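8/3/21

Big hair news, you guys! Dikum is bringing back the setting lotion. The original one, in the short fat bottle, that they quietly dropped two summers ago and replaced with that foam that smelled like a swimming pool. I got the email from their shop list this morning and read it standing in the kitchen with half my hair still in pin curls, so you can guess how I feel about it.

If you never used it, it's the stuff you comb through damp hair before you put in rollers or pin curls or rag strips (my personal favorite, and yes I sleep in them). It dries without crunch, it brushes out soft, and the curl is still there at dinnertime. I've tried five or six others since it went away. One flaked. One made my bangs stand straight up like I'd seen a ghost. The Clustton one is okay in winter but gives up the second it gets humid, and where I live that means it's useless from June on.

So what's the story? According to the email, a petition went around last fall and ended up with 1613 signatures. I signed it, my sister signed it, and I'm pretty sure I talked my dental hygienist into signing it while she had both hands in my mouth. Dikum says they had kept the formula on file the whole time, but the plant that used to fill the bottles had closed, so they had to find a new one. That took most of the winter and spring. A test batch went out to salons in June, and they've been tweaking the scent ever since.

About that scent - it's a little different now. The old one was rose and something powdery, very much somebody's grandmother's dresser. The new one is described as "light rose with green tea," which I'm going to keep an open mind about. They swear nothing else has changed. I wrote back to ask if it still has the sugar in it, because that's what made it work so well on my fine, slippery hair, and I got an answer in under an hour: yes, same amount as before. Very nice people on that help desk!

The first run is small. There will be 2000 bottles and that's it until later in the fall, when they'll see how fast it goes. Part of that run is going straight to the Awasthi salons, where the stylists will use it for wet sets and sell it at the front counter. The rest goes up on the Dikum website and on Busodix, which carries pretty much every old-fashioned hair thing I own (my end papers, my duckbill clips, the net I wear that makes my husband laugh).

Awasthi is also doing free roller set demos for the first week. I called my nearest one and they're taking 100 people, first come first served, and you don't need to buy anything. You do need to show up with clean hair, and they asked me to tell people not to put conditioner on the ends. I'm going, obviously. I've been doing my own sets since college and I still can't get the back section smooth, so I plan to stand there and stare at somebody's hands until I figure it out.

One small complaint - the bottle is smaller than it used to be, and the price is the same. I'll still buy two. Maybe three, if I can sneak them in under the sink.
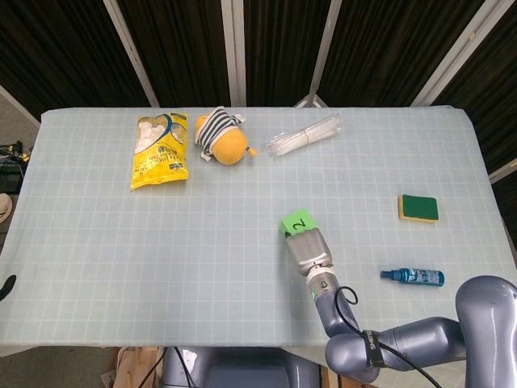 ## Where to get it

- Dikum website: on sale from noon on the first day, limit of three bottles per order.
- Busodix: there's a waiting list on the product page. I was number 261 when I signed up, so I'd get on that now.
- Awasthi salons: at the front counter while they last. Call ahead for the demos, they won't book you online.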